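Search this course Go
Unit 5: Comparing Grippers in Simulation
Luuk Lambrechts, April 2022
4 min read

In this unit you compare two parallel-jaw grippers on the same simulated arm. The Kondix has long, thin fingers. The Prodex has short, wide pads. Both are run on the same table layout, so any difference in your results should come from the gripper or from your approach path.

Each group runs 16 trials per gripper. Reset the layout between trials and do not move the carton by hand. Log the approach angle, the finger opening at contact and the result. A trial counts as a grasp only if the carton clears the table and stays up for 19 seconds of simulated time.

Save the room view and the gripper view for every trial. The room view is good for checking the arm's posture. It is poor for judging how the fingers line up with an edge. Use both before you write down a cause for a failed grasp.

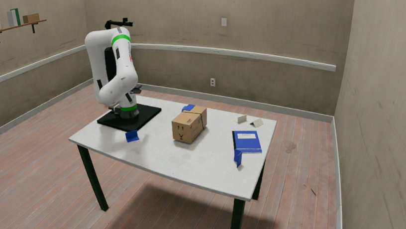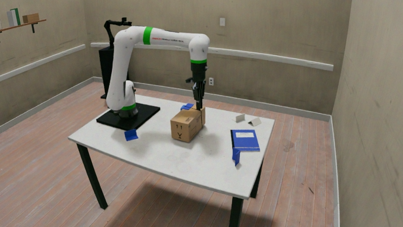
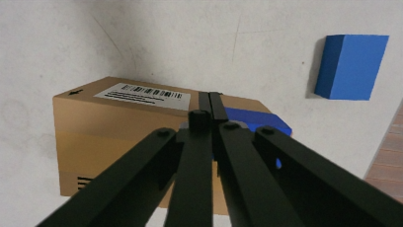 Approach path matters more than most groups expect. Last June's class logged 547 trials, and 142 of them failed before the fingers closed. Most of those were bad starting positions. With the long fingers, the tips can overlap the rear edge of the carton in the room view, as in the second picture, and you cannot tell from there how far apart they are. The gripper view shows the thin gap between them. Write down which view you used for each measurement.

Hand in the log and one page of comments. Groups using the Illey controller should also attach their settings file.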